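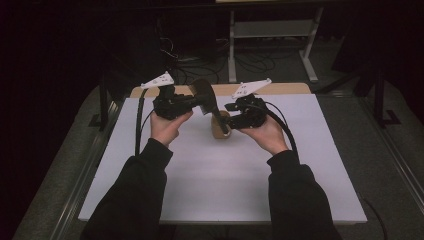 Figure 2. Working posture at the table, with both forearms held forward and the hands at roughly the same height.

3.2 Table height and forearm support

The second part of the study looks at the height of the table in seated and standing work. Earlier guidelines give one value for all tasks, but in our interviews at the Pallari and Orlandini workshops the workers explained that they change the height several times during a shift – lower for pressing, higher for fine work. We therefore treated height as a variable that the worker may choose freely.

Each participant completed 200 short assembly cycles, divided into two blocks of 100. In the first block the table stayed at the standard setting of the workshop. In the second block the participant could move it up or down in steps of 2 cm, and we noted the final position. Between the blocks there was a pause of 5 minutes, in which the participant marked neck, shoulder and wrist discomfort on the Zomton scale.

Most participants raised the table in the second block. The reported shoulder discomfort became lower, while the values for the wrist did not change in a clear direction. One possible explanation is that a higher surface lets the forearm rest on the edge, so the shoulder carries less weight. However, the edge itself can press on the skin, and two participants complained of this. A rounded edge, as used at the Tukton site, was not tested here.

We did not control for the time of day. The afternoon sessions show slightly higher discomfort in both blocks, and this should be kept in mind when reading Table 5.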